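Giving up the spare room shelf

I have been mending jumpers for a bit longer than I have been knitting them, and both hobbies throw off small bits at a rate I never planned for. Stitch markers, darning needles, the tiny safety pins that come on swing tags, buttons saved from things that went to rags. For years all of it lived in biscuit tins on the shelf in the spare room. Last month I finally went through the tins, and since a few people asked how the mending pile was getting on, I will write up both together.

The tins first. There were 5 of them, and the trouble with a tin is that whatever you want is at the bottom. I would tip the lot out on a tea towel, find the one needle, and scoop it all back in a worse order than before. I lost a good bodkin this way and found it again only when I emptied everything out. It had gone through the paper lining of the shortbread tin.

I did the sorting on a table, which I should have done from the start. Doing it on the bed means pins in the bed.

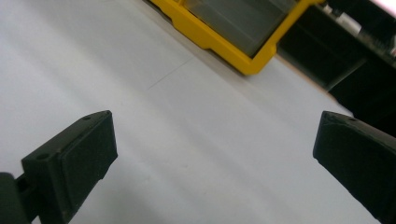

Plain white top, good for spotting pins.

The buttons took the longest. My mother's went in one bag and mine in another, and anything with a shank went in a third because I never use them on knitwear. I threw out the cracked ones. I kept a set of four in dark green that I will never have a use for.

On to the mending. The big job was the elbow of a grey cardigan I bought second-hand at the Flurden market a few winters ago. The wool is a heavy, sheepy sort with a lot of oil still in it, and the elbow had worn to a hole I could get my thumb through, with a thin patch all round it. I don't like a woven darn on an elbow. It sits flat and stiff and the knitting around it stretches, so the edges go next. I used a knitted patch, picking up stitches below the thin part and working upwards, catching in one loop of the sleeve at each side on every row.

The yarn was the last of a cone of Ovine that I have had for ages. It is a shade too brown, and a bit finer than the cardigan, so I held it double. With a 4mm needle the tension came out near enough. I grafted the top edge to the live stitches in the sleeve and made a mess of it, took it out, and did it again with the radio off.

Behrouz Khosravi, who used to run the evening class I went to, taught me to wash the thing before doing any of this. I had always mended first and washed after. If you wash first the stitches settle where they mean to be and you can see which ones are truly weak. I snipped out a further two rows once it was dry, and the patch ended up larger than I had marked.

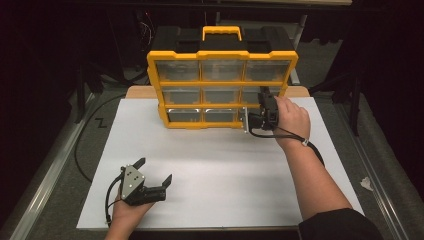
The socks are less of a success. I had three pairs with holes in the heel and I have mended one. The second pair had gone under the ball of the foot as well, and there is a point where a sock is mostly darn. I have unpicked the cuffs, which were fine, and wound the wool on to a bit of card. It came to 15 grams, enough for stripes in something. The third pair is in the basket.

Moths are the other news. I found a nibble on the hem of the blue Zapata jumper, the one with the high neck, and one more on the inside of the sleeve. Everything woollen came out of the drawer. The jumpers went into the freezer in bags, two at a time, which is all that fits beside the peas. I leave them in for a fortnight. People tell you different lengths of time for this and I have stuck with the one I was first given. I also hoovered the corners of the drawer and the gap behind it, where there was a surprising amount of fluff.

The cat, Biko, has been shut out of the spare room for all of this and takes it badly.
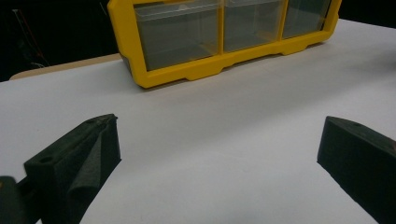 Flurden, March

A short update, as the first part of this sat unfinished for a while. The cardigan has been worn most days and the patch is holding. It has fluffed up on the outside and the colour bothers me less. The lower edge has pulled slightly on one side where I picked up through a half stitch, and I may run a strand through it before next winter.

No more moths so far. The blue jumper has been darned with sewing thread at the hem and you would have to know where to look. The sleeve I left, as it is on the inside and hasn't gone right through.

I have cast on a plain hat with the leftover grey and the brown sock wool. It needs 20 more rows before the crown, and I am doing a few each evening after tea.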